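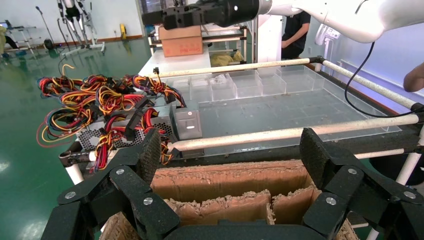
Cardboard box and a computer power supply, cart behind

Fee estimate for Rocha Street drainage records, is this normal?

mudlark_ted
I put in a public records request with the city of Stisivstead for emails and change orders on the Rocha Street drainage job. The contractor was Adier. I asked for everything between public works and Adier from the bid opening to the final payment. The city's answer came through the Flusix portal and says they found 3684 pages and want a deposit before anyone starts reviewing them. They also say it will take up to 200 hours of staff time. Has anyone paid one of these? I don't have that kind of money and I don't want the whole pile anyway. I want to know who approved the extra pipe.

pennyroyal
Then ask for that. Your request says "everything between," so they searched everything between. Go back and ask for the change orders and the approval emails for each one. You would probably be down to a thin folder.

mudlark_ted
I was afraid if I narrowed it they would close the first one and I'd lose my place in line.

pennyroyal
In my city a narrowed request keeps its original date. Ask the clerk to confirm that in writing before you change anything. Don't do it over the phone.

Grant_K
I disagree with narrowing at this stage. Once you give up the broad request you have no way to know what you're missing. The approval could be in an email with a subject line like "lunch" and a change order search won't find it. Ask them to itemize the estimate first. How many hours for searching, how many for review, what hourly rate, and whose rate. Ours was using the city attorney's rate for work an assistant was doing.

pennyroyal
He can always file a second request. There's no limit on how many you send.

Grant_K
There is in some places if they decide the requests are really one big request. They add them together and charge you for the total. I had 3 combined that way.

oldfiles
I worked in a county records office until I retired. Both of you have a point. From the desk side, 3684 pages from an email search usually means a lot of duplicates. One message goes to six people, everyone replies, and every copy gets counted with all its attachments. Ask whether the count is before or after duplicates were removed. If it's before, the hours are wrong too.

Also ask if any of it is on paper. Project files for street work often are, and change orders get signed by hand. Paper you can sometimes go in and look at for free, and only pay for copies of the pages you want.

mudlark_ted
Didn't know about the inspection thing. The letter was signed by Sofia Godinho in the clerk's office. Is it OK to write to her directly or does it have to go through Flusix?

oldfiles
Do both. Send the message in the portal so it's logged, then email her and say it's there. Our portal notices went to an inbox that was checked twice a week.

Grant_K
Flusix also closes a request automatically if you don't answer a fee letter in time. Look at the bottom of the letter for the deadline.

mudlark_ted
OK, it does have one. End of March. I wrote to her Sunday night asking for the breakdown, the duplicate question and whether I can look at the paper file.

mudlark_ted
Update. She wrote back. The count was before duplicates. The signed change orders are on paper in 2 binders at public works and I can make an appointment to read them, no charge. The email request stays open while I do that and keeps its date.

pennyroyal
Good. Read the binders, then narrow the email part using the change order numbers.

Grant_K
I'd still get the itemized hours. She answered two of your three questions.

mudlark_ted
True. I'll ask again.

Related threads
Can the city charge for redaction time?
Request marked closed in Flusix but no records sent
Text messages on personal phones
How long do towns have to keep bid documents?
Appealing a fee waiver denial

Last updated: Sunday, 9:40 pm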